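クレノデン助成 中間報告(5月分)
プロークサイド地区 古い織物見本帳の整理と貸出事業

取り急ぎ、5月末時点の状況です。細かい収支は別紙で。

見本帳の整理。受け入れた204冊のうち、目録カードの記入は全部終了。布の状態チェックは、まだ途中。虫食いのあるものは先に袋へ入れて別の棚へ移した。湿気の多い時期に入る前に済ませたかったが、棚板の納品が遅れて2週間ずれこんだ。今は追いつきつつあります。

目録データ。入力済みの布片は973点。産地の欄が空白のものが多い。ルマンラン織物の旧社名と新社名が混在していて、表記をどちらに寄せるか未定。当面は帳面に書いてあるとおりに入れて、備考に新社名を足す形で進めめている。検索するとき両方で引っかかるので、これで十分かもしれない。

貸出。試験的に30冊ほどを学校と手芸サークル向けに出した。返却の遅れは少しあり。返ってきた見本帳に付せんが貼ったままのものがあり、糊が残るので、貸出票に「付せん不可」と赤字で入れた。藍染めの巻は予約が重なり、夏まで空きなし。複製を作る案も出ているが、色が合わないと意味がないので、印刷所の試し刷り待ち。

撮影用の背景紙。レルナードの安い白を使っていたが、生成りの布と区別がつかず、ふちが飛ぶ。撮り直しがかなり出た。次の便で色付きを買い足したい(予備費から。金額は別紙の3行目)。

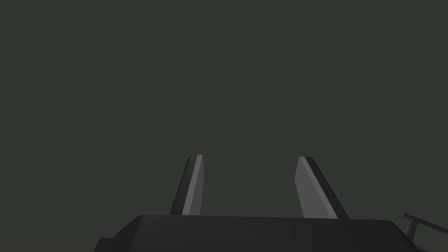 背景紙の色は、まだ決めかねている。白は上のとおり失敗、黒だと濃紺や墨色の布が沈む。候補に残ったのは暗めの灰緑の無地。うちの布でいえば墨染めと鼠色がこれに当たる。見本紙を取り寄せて、まず縞の巻で試す予定。

来月の予定。状態チェックの残り、表記の統一、貸出票の刷り直し。秋の展示は会場の返事待ちで、だめなら公民館の廊下。展示ケースの借用料が当初見積もりより上がりそうなので、費目の組み替えをお願いするかもしれません。その際は早めに書類をお送りします。

ご相談したい点。目録の公開範囲について、旧蔵者の名前を載せてよいかどうか。承諾書のない分が残っています。ご意見いただけると助かりす。

最終更新:5月

関連する報告
・見本帳の受け入れについて
・貸出規則(改訂案)
・前期の収支まとめ

お問い合わせ:プロークサイド織物見本帳整理室 | © プロークサイド織物見本帳整理室 | ページの先頭へ戻る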